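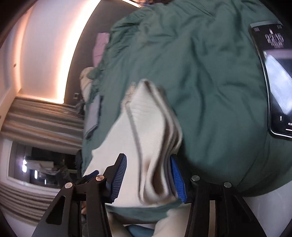 Folding a thick towel so that it stays folded is mostly a matter of where you put your first crease, and I went a good many years without knowing that. I used to fold however my hands felt like going, and then I'd wonder why the stack in the hall closet leaned over every time somebody opened the door. I do nearly all my folding in the bedroom now, right on top of the bedding, and a cream towel-like cloth against a big rumpled green cover is about as easy on the eyes as laundry gets. The pale edges show up nicely against the green, too, which helps when you're trying to line one layer up with the next. Look at the top of a thick cloth once it has a few layers in it and you'll see it bends over into a soft round curve. Thick cotton does that, and you can stop fighting it. That round edge is going to be the front of your stack.

I learned this way of folding from Lempi Laaksonen, who ran the linen room at a small guesthouse in Pirport when I was helping out there one August. She was patient with me, bless her, and I was slow. She folded for 43 beds' worth of guests in the busy season and every towel came out looking like its neighbor. I've changed a few of her habits to suit a house with much smaller closets, but the bones of it are hers.

Before you start

Let the towels dry all the way through. Thick ones fool you: the middle feels fine and the stitched borders are still damp, so pinch the borders before you bring anything in off the line or out of the dryer. Give each towel two good snaps, holding it by the short end. This fluffs up the loops and gets most of the twist out, and it's a satisfying thing to do if you've had a long day.

Then find yourself a surface. A table is the usual advice, and if you have a big clear one, lovely. I like the bed. It's wide, it's at a decent height if you sit, and nothing slides off it. Pull the cover more or less smooth if you care to. I often don't, and a few wrinkles underneath have never spoiled a towel for me, though I will say that a really lumpy heap makes the first fold harder than it needs to be.

The bath towel

Lay the towel down with the long side running left to right in front of you. If one face is nicer than the other, put the nice face down.

Bring the left short end over to meet the right short end. Line up the two stitched borders, and I mean line them up properly, because every bit of sloppiness here gets bigger with each fold after. Run your forearm across the towel to settle it. Your whole forearm, as if you were brushing crumbs off a tablecloth. A flat hand leaves little hills.

Now fold that in half again the same way, so the borders are tucked under or over, whichever you find easier to remember. Lempi tucked them under. I leave mine over until the end so I can see them.

Turn the towel so the long strip runs away from you, and fold it in thirds. Take the far end toward you first, then bring the near end up over it. Stop and look at it at this point. If the borders are peeking out at one side, open the last fold and nudge things over. It takes a moment and you'll be glad of it when the stack is up.

My folded bath towels come out 13 inches along the front, which suits the shelves in our closet here in Stunlow. Yours may want to be narrower. Measure the shelf once, write the number on a bit of tape inside the door, and try folding one towel to match before you do the whole load.

Hand towels and washcloths

Hand towels get the same treatment with one fold fewer. Bring the short ends together, turn, fold in thirds, and that's the lot.

Washcloths I fold in half and then in half again and stand on edge in a drawer, round side up, like cards in a recipe box. You can see every one of them and pull out the one you want without upsetting the rest. My neighbor Petro Bondarchuk rolls his and swears by it. I've tried rolling, and they came undone on me, but he has a deeper drawer than I do.

Moving them without undoing them

A folded towel wants to be picked up by its folded side. Squeeze the layers together from both sides, firmly enough that nothing in the middle can slip, and lift straight up. If you pick it up by one corner, or from the loose side, the inside layers drop and you're back to the beginning. For a stack, slide one hand all the way underneath and rest the other on top. I carry 6 at a time and no more than that. I used to carry as many as I could see over, and I refolded an awful lot of towels.

On the shelf, put the round edge facing out and the loose edges to the back. New ones go to the bottom of the pile, so the same two poor towels don't do all the work.

If the stack still leans

Check the thickness first. A very plush towel sitting on top of an old thin one will always slide a little, so keep like with like. If everything in the pile is the same sort and it still tips, your thirds are probably uneven, with one end stopping short. Unfold one and look for where the layers run out.

And if a towel has gone stiff or has shrunk along its border so it ruffles, no folding will make it lie flat. Those go in my rag basket under the sink, or out to the car for the dog.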